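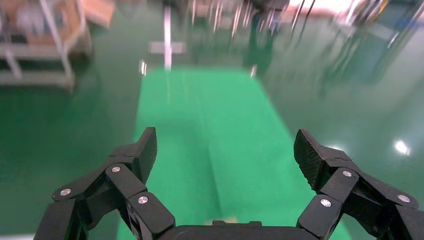 What were we trying to find out? Which parts of a cardboard box you can use again as packing once the original contents are gone, and how much mess it makes.

**Project report, Intro to Packaging**
Azucena Quintero, Thomas Pace, Itzel Zamudio

We got our boxes from Skondham, who were glad to see the back of them. Our budget was $19, most of which went on tape. Itzel set up the work area with green cloth on the tables, held down with binder clips, and the clips turned out to be the best engineering in the whole project. The cloth wrinkles anyway. It also shows every crumb, a feature we claimed to have planned.

The box we worked on most had black foam inserts with square cutouts. Foam made for one product fits that product beautifully and holds everything else like a grudge. The cardboard did worse. Flaps are rated for opening, apparently, but only by patient people, and by the time we wrote this up one edge was torn down to the corrugated fibers. 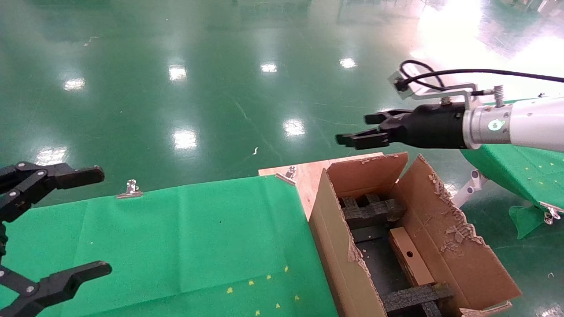

## What we would keep

Foam first. We'd put it back in the same box and find something square to go with it, which Thomas describes as designing the product around the packaging. Our instructor, Mr. Ibarra, did not write that down.

Tubes second. A cardboard tube stood up in a box keeps its neighbors from leaning, 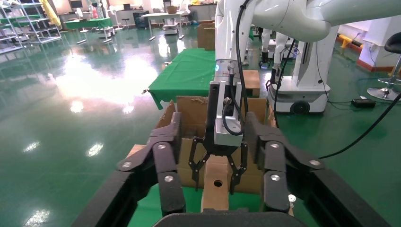 and it costs nothing if you already have one. It also takes up the room you wanted for the neighbors. We argued over this for most of a lab period and settled on one tube per box, with Azucena dissenting.

Flattened scraps came last. They're fine as dividers until they bend, and then they are recycling. Next term we'd like to try the same thing with smaller boxes and a better broom.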